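Kulendale's crime numbers: read the footnote first

The county put out its yearly crime summary on Sunday evening, and the headline figure is a drop. Recorded offenses came to 3,879, down from just over 4,000 the year before. The sheriff's office calls that a turning point. I'd like to see a second year before I call it anything.

Page six says thefts under $80 can now be reported online only, through a portal run by Griltel. Try it on a phone. I gave up twice on the second screen, and I wasn't even upset about a stolen bike.

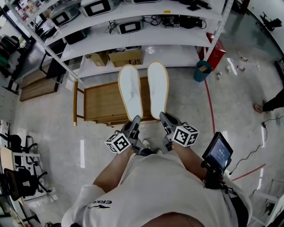
A gripper in each hand, with a small screen clipped to the one on the right.

Then there's the Sarach district, where vandalism supposedly fell by 67 percent. Sarach also lost its walk-in police desk in October. Fewer places to report a thing tends to mean fewer reports of it, and the summary doesn't mention the desk at all.

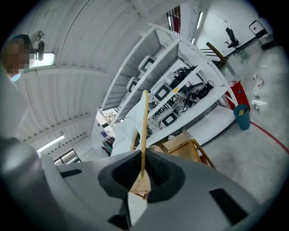
Colleen Chan, who ran the tenants' survey in Jadoon last spring, asked people whether they had been a victim of a crime and whether they had told the police. Plenty said yes to the first and no to the second. Her survey was small and she says so on the first page. The county could run a bigger one for less than it spent on the portal.

Maybe crime really is down. I asked for the monthly figures by reporting method and was told they are "under review." I'll print them if they come.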